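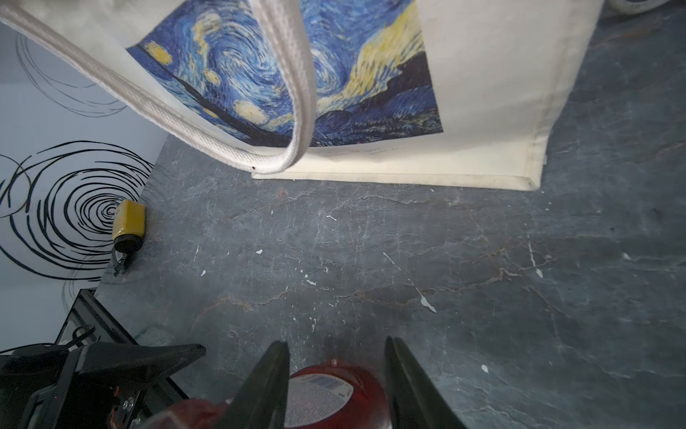

Starry Night tote, printed side. Red container with the barcode label still on it.

Tote bags, October 2025

This gallery is all canvas totes, the ones we keep by the door and use for groceries, library runs and the monthly stock-up trip to Rungrueang. A few people wrote in after the last one asking which bag is the one with the Van Gogh print. It's this one. Cream canvas, print on the side, white woven handles. No idea where you'd get the same one now, mine was a swap at the Merka market two years back and I never saw a second.

Quick notes before the next picture, typed fast so bear with me.

Bottom hem gets grubby first. Always. Mine has a line of gray along the seam and I've stopped fighting it. Cold water and a bit of dish soap, sponge only, stay off the print. I put a different printed bag through the machine in December and the picture came out looking like a wet newspaper.

Handles next. The webbing on this kind is long enough to go over a shoulder with a coat on, which was the whole point for me. Downside is they flop everywhere when the bag is lying flat and they pick up spots. Pencil, coffee, who knows.

Small stuff goes in last, on top. Learned that after digging for a jar under 20 pounds of potatoes at the bus stop.

Bülent Kaplan asked if a tote like this stands up by itself. Short answer, yes if it has a proper squared bottom, no if it's just two flat pieces sewn together. Look inside before you buy. If the bottom is a seperate panel you're good.
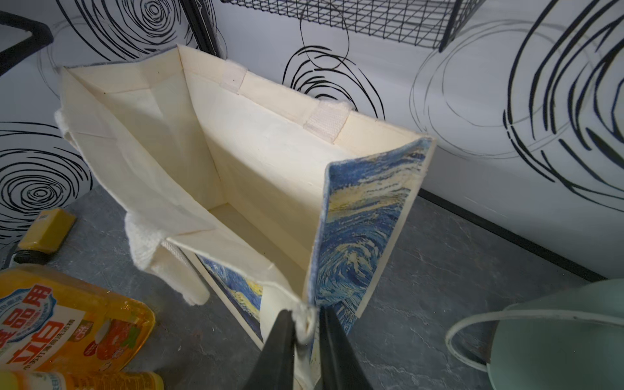 Same print, bag open and upright. Flat bottom panel down inside, seams up the corners.

Plain off-white fabric inside. I kind of like it plain, you can see what's in there. Handles are stitched on at the hem with a square of stitching, that's the bit to check on any tote. Only one row of thread there and it'll go the first time you put bottles in.

Frayed strap edges, yes. Fuzz, not a tear. I trim mine with nail scissors when it bugs me, then it comes back.

Bottles: the orange-yellow one has orange slices on the label, detergent. For a shopping trip I'd stand bottles up against the corners with something soft in the middle. Lying down they roll and you end up with a bag that hangs crooked. Caps tight, check twice. A kettle I would carry on it's own, spout and handle poke into everything else.

Where to see more: the Jovis bag pictures are on the old page, 17 of them, mostly dark blue and not very well sorted. The Clultora one (big zip, terrible zip) gets its own gallery once I've got the labels typed up. Whole picture archive is at 1,131 now and I still haven't fixed the search, so scroll.

If you have a tote with the same print and a differnt handle color send a photo, would love to put them side by side. Same address as always, at the bottom of the contact page.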